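About Hanville Water Testing

Hanville Water Testing is an independent laboratory that analyzes drinking water from private wells, small community systems and rural schools. We test for bacteria, nitrate, lead, arsenic, hardness, pH and a longer list of metals on request. We do not sell filters, softeners or treatment chemicals, and we take no referral fees from companies that do.

The laboratory opened in two rented rooms on Lurkthorpe Road, where the only instrument was a secondhand spectrophotometer and bacterial samples were read by eye after incubation. We moved to the present building on Cifuentes Street when the metals work outgrew the space. The building has separate rooms for sample intake, microbiology and metals, with a positive-pressure air supply to the metals room. Reagent water is produced on site and checked for conductivity each morning before the first batch.

Nine people work here. Analysts are trained on one method at a time and must pass a blind sample set before reporting results under their own initials. The same set is repeated every year. An analyst who falls outside the limits for a method stops reporting for that method until the cause has been found and a second set has been passed.

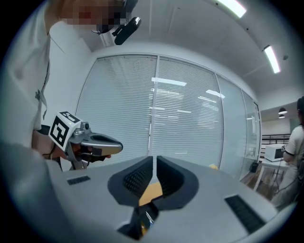 Elínborg Eskildsen wrote to us that the first report she received gave her a nitrate figure and a limit but left her unsure whether the well could be used for a baby's formula. She asked for a line in ordinary language beside each result. Reports now carry one. It states whether the result is above or below the applicable limit, and whether the limit was set for health or for taste, odor and staining.

How samples are handled

Bottles are supplied by the laboratory and should not be rinsed. The bacteria bottle contains a small amount of sodium thiosulfate, which neutralizes chlorine. Bacterial samples must be kept cold and must reach intake within 30 hours of collection. Samples for metals are less sensitive to time and can be mailed. Each bottle receives a number at intake, and the analyst sees the number only. Names and addresses are held in a separate file until the report is issued.

Every batch includes a blank, a duplicate and a standard of known concentration. If any of these fails, the whole batch is run again. Where there is too little water left for a second run, we send a new bottle at no charge.

Service area

We receive roughly 300 samples in a normal month, and more in July, when shallow wells are low and coliform requests increase. Our courier route has 34 drop-off points, most of them at feed stores and town offices. The Lestevari route was added after the county discontinued its own collection there.

Well owners can order a basic kit by phone or at the front counter. Community systems on a fixed schedule should ask for the contract form, which lists sampling dates, bottle types and the person to be notified if a result exceeds a limit. Records are kept for 50 years and stay attached to the well when a property changes hands.

Page last revised Apr 7, 2024.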